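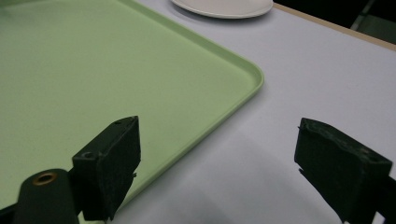 Leave the Tray on the Table

I own one serving tray, and for years I kept it on top of the refrigerator, where I forgot about it. I would set the table by walking back and forth with a plate in one hand and a fork in the other, and clear it the same way. My kitchen is eight steps from where I eat. That adds up over a meal.

In November I started leaving the tray out on the table all the time. I think more people should do this.

The usual complaint is that a tray takes up room. It does. Mine is light green plastic, rectangular, with rounded corners, and it covers a good part of a white table that was never large. A plate still fits next to it. When four of us eat, the tray goes on a chair until we are done, and then it comes back and everything dirty goes on it in one trip.

The other complaint is that an empty tray collects junk. My sister-in-law has one by her door with keys, coupons and dead batteries in it, so I know it happens. My rule is that nothing stays on the tray overnight. Mail goes to the desk. Cups go to the sink. Some nights I break the rule and fix it at breakfast.

I would also argue for a plain one. I looked at the Briveck catalog before I bought mine, and it had trays with handles, folding legs, cork bottoms and slots for wine glasses. Handles make a tray hard to store flat. Slots only hold the thing they were cut for. A raised rim is enough to keep a spoon from sliding off, and a smooth floor wipes clean with one pass of a cloth.

Wood trays look better, I will give them that. I had one from a shop in Flandedthorpe and it warped after I left it in the sink. The plastic one has gone through the wash more times than I can remember and still sits level.

Posted August 2020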